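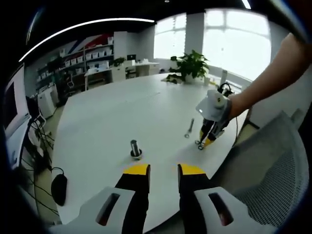
Home Topics Ask Members Log in

Teaching by hand: how slow should I go, and where do I start each try?

Posted by Hanne Pesonen, Oct 2, 2024
9 replies hidden - 50 views - 10 shares

Hi everyone! I've been reading this board since February and finally have something to ask. We're trying to teach a two-armed robot to pick up a wrench and bring it over to a small upright metal part, and we record the demonstrations with hand-held grippers, one in each hand, no robot in the room at all. It's great fun for the first hour (my kids would love it), and then my wrist starts to complain and I get sloppy.

My trouble is that the trained arm goes to the wrench just fine but then hovers over it, sort of dithering, and closes on air as often as on metal. I've been moving at my normal speed, the way I'd pick up a wrench at home, and I always lay it down in much the same spot so that I can get through more tries. Should I slow down? Should I be moving the wrench more? And does it matter what my other hand is doing while it waits? I tend to just let it float there.

Share Save Follow

Mwangi Laizer

Welcome, Hanne, and what a nice clear question! I had the same dithering with a set we called Nilwood, and I'm sorry to say I had to throw most of it out and start over, so I hope I can save you the trouble.

Slow down a little, but only near the grab. If you creep along the whole way, the arm learns to creep too, and then you sit there watching it cross the table like a snail. What helped me was to travel at an easy pace, come in from above, and close the fingers in one go without stopping first. I used to pause over the part to line myself up - you may not even notice you're doing it - and those pauses are what the arm was copying. Watch a few of your own recordings and I think you'll see it.

And yes, please do move the wrench! Turn it so the jaw faces a different way each time, slide it closer, slide it farther off, and put it near the upright part now and then so the arm has to work around it. A flat wrench is a hard grab from some angles, so it needs to see you handle the awkward ones. Go to bed early the night before, too. Tired wrists make wobbly data.

Helpful (9) Reply

Kipchumba Waweru

just record more. we had 1,447 tries before ours was any good

Helpful (0) Reply

Apolinar Bermúdez

I agree with Mwangi on nearly everything, and I'd only add something about the idle hand. Pick a resting spot for it and come back to that spot every time, fingers open. When mine floated, the robot's second arm drifted about and sometimes wandered right into the first one, which gave us all a fright. Also, stop after 10 tries and shake your hands out, and throw away any try where you fumbled and lost hold of the wrench. If you fumble and then recover nicely, though, keep it. Those are worth having, and I wish I'd kept more of mine.

Helpful (10) Reply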